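Equipment progress report, second period
To: Bríd Hanrahan
From: Fiachra Ó Dálaigh
Thursday, February 7, 2019

Bríd, you asked for a page on where the equipment money has gone. Most of it is still in the account, which I gather is the sort of progress that worries a funder.

The hand-held grippers are paid for and in daily use. We collect with those while the arm is being argued over, and the recordings will carry over once it arrives. Gilmar Brandão is running the table-top tasks, small objects first. He has asked for 300 good recordings of each task before we move on, and the pick-up task now has them. The sorting task has 62.
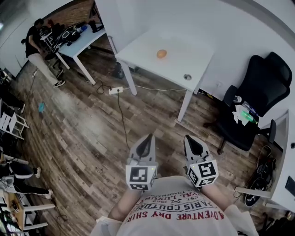 The arm itself is another story. We have quotes from Skakberg and Moriarty. Skakberg is cheaper until you add the mounting plate, the controller licence and the training day, all of which live on page two in smaller type. Moriarty includes the lot but wants the full sum on order and won't give a delivery date, only a season. I have asked both for a revised offer and would like your view before we sign. Installation in August is still possible with either.

Changes to the budget since the last report:

Spare finger tips: up. They wear faster than the supplier led us to expect, and the supplier is also who sells them. Bláthnaid Ní Mhurchú is trying a Skinau pad on one pair.

Storage: more than 700 euro over. Video is large. We put down a figure for this in the application and I would rather not discuss how we got it.

Safety fencing: not spent. Kevin Ó Riain says we can't size it until we know the reach of the arm, so it waits on the decision above.

What I need from you is leave to move the unspent travel line into storage, and a yes or no on paying in full up front. The other 2 quotes we asked for never came, so please don't hold the decision for them.

Fiachra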